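Picking this thread back up because a few people asked how the arm build at the shared workshop in Lasthorpe is going. Short version: it moves, it grips, the cables are annoying.

---

For anyone new: I'm building a pick-and-place setup I call Susance. Arm, two-finger gripper, small camera at the wrist, one computer. The goal is to clear a table of kitchen stuff and put it where it belongs. I work on it evenings and some weekends.

---

The arm is secondhand. The controller is a Ziltden board that I bought on its own, and the adapter plate between wrist and gripper is one I machined here on the small mill. First plate had the bolt circle off by 2 mm. The second one fits.

---

Most of last week went to homing and soft limits. I set the limits by jogging the arm out over the table and writing down the joint values at each place I didn't want it to go past. Slow, but I trust those numbers more than the ones I got from the drawing.

---

Work surface is a white tabletop with toy food, some kitchen pieces and a ketchup bottle. I wanted a mix of shapes. Round things are easy to grip badly, and the colander has handles that the fingers can close on if the approach angle is right.

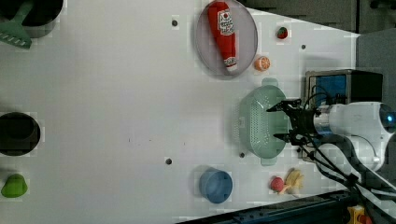

The approach angle is where I've been stuck. Coming in low from the side gives the fingers a good line on a handle, but it eats up most of the clearance under the wrist. Coming in from straight above is safer for the wrist and worse for anything with a rim.

---

For now I have two approach modes in the config, "side" and "top," and I choose by hand per object. I'd like the software to choose. That's a job for later.

---

Cable notes, since somebody asked. I had the gripper cables tied down at every joint and the wrist would pull them tight near the end of its rotation. I cut all the ties and started over with the wrist turned to each end of its range before fastening anything.

---

The original cable was short so I added an 800 mm extension. Now there's slack to deal with. I'd still take slack over a cable that yanks on the connector. The connector on the gripper side is small and I've already resoldered it once.

---

Speed: I run everything at a crawl when I'm near the tabletop. Free moves are faster. The changeover height is one number in the config and I keep nudging it up every time I get nervous.

---

There's also a 300 ms wait after each finger command. Without it the next move would start before the fingers had finished closing. A proper fix would read the finger position and go when it stops changing. The wait works and I've left it in.

---

Somebody in the replies said to skip the wrist camera and use one fixed camera overhead. I thought about it. The trouble with overhead is that the arm gets between the camera and the object right when I need to see the fingers. At the wrist, I always have the fingertips in view.

---

The wrist camera has its own problem, and it's clear plastic. My detector looks for edges, and a see-through container barely has any. What it finds instead is glare along the rim, plus whatever is behind it. In front of a panel full of holes it's a mess. 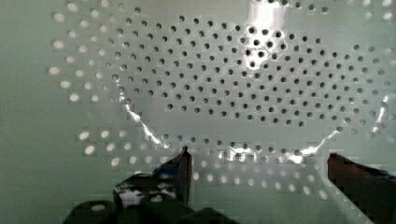 *Wrist cam. Clear container, perforated panel behind, fingers open at the lower edge.*

---

By eye I can find the container from the streaks of light and from how dark the holes look through the plastic. The detector sees a lot of small dots and draws a box around some of them.

---

Things on my list to try for that:

- a diffuser over the closest lamp
- locking the exposure so the bright holes don't wash out
- plain cardboard over the panel, to find out how much of the problem is the background

Cardboard first. It's free.

---

Had to stop there for a while. The workshop needed the power for the big saw and I don't like running the arm when the breaker might trip.

---
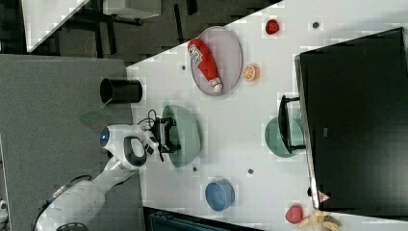 **Lasthorpe, 9 May 2023**

Plates tonight. A plate is mostly flat and the only part worth gripping is the rim, so the height has to be right. Too high and the fingers close on air. Too low and they press on the table.

---

My way of setting it: bring the gripper over the plate, step down in small jogs, stop, save the pose. Then do the same at another point on the rim and compare the two. If they disagree by much, the table isn't level with the arm base and I go shim the base.

---

The shims are cut from a feeler gauge set I got from Kravets, the hardware place. They were sold as a loose set with a leaf missing, so they were cheap. Good steel, cuts fine with snips.

---

Software side, I moved all the saved poses out of the main script and into one text file. Each pose has a name and a line saying which object it was taught on. I should have done this at the start. I had poses called "plate_new" and "plate_new_ok" and couldn't tell which was which.

---

Someone asked about finger pads. The fingers are bare right now. I have a strip of silicone sheet, 19 mm wide, that I'm planning to cut down and glue on. I want the bare-finger poses saved first so I can compare.

---

And yes, the e-stop is wired straight into the motor supply. It doesn't go through the computer. Please do it this way if you build one.

---

Parts list and the drawing for the adapter plate will go up in June, once I've redone the drawing with the correct bolt circle. The version floating around from me is the wrong one. Don't cut that one.

---

Next up is the cardboard, then the silicone.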